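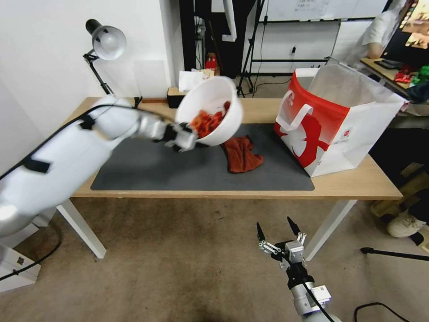 Tomato season leftovers, quick notes before I forget. Carrots and peppers stain plastic. So does anything with paprika. Rub a little oil on the inside before the food goes in, wipe it out, done. A white plastic bowl like this one shows every orange ring so it gets the oil first. Already stained? Baking soda paste, leave it overnight, then a sunny windowsill. Kamala Kulkarni swears by the windowsill alone. Takes her days.

Mats. Put one down before you chop, not after. Dark gray hides a lot. Shake outside, wash in cool water, hang flat over a rail. Never the dryer, mine curled up at the corners and stayed that way.

Cloths. Keep one color for the table and one for the floor and dont mix them. Soak the table ones in 8 cups hot water with a scoop of washing soda. Half an hour. Rinse twice. No fabric softener, they stop soaking things up.

Carpet under the table, ugh. Sauce drips: scrape with a spoon, blot, cold water, blot again. No rubbing. Dish soap only if you rinse it all back out, or that spot gets dirty faster then the rest.

Freezing chopped peppers. Spread on a tray first, bag them once they're hard. 200 grams to a bag is enough for a pot of soup for us. Write the month on it. Found one from February behind the peas, still fine in chili.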